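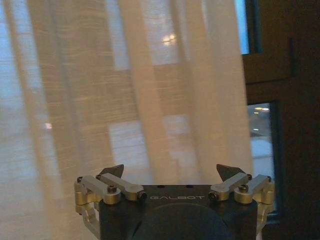
Selorm Ackah asked whether a gripper fault near a curtain can be cleared by simply pressing Resume. It can't. Follow the steps below.

6.2 Fault 1707 - fingers stalled near fabric

CAUTION: Keep hands clear of the finger linkages until power is off.

1. Press the emergency stop.
2. Switch off arm power and wait 30 seconds.
3. Check both fingertips and pivots for caught threads. Don't pull - cut them free.
4. Check that every linkage screw is tight.
5. Restore power, release the stop and open the fingers at low speed.

Note: If 3369 shows after the restart, the finger position is lost. Home the gripper well away from the curtain.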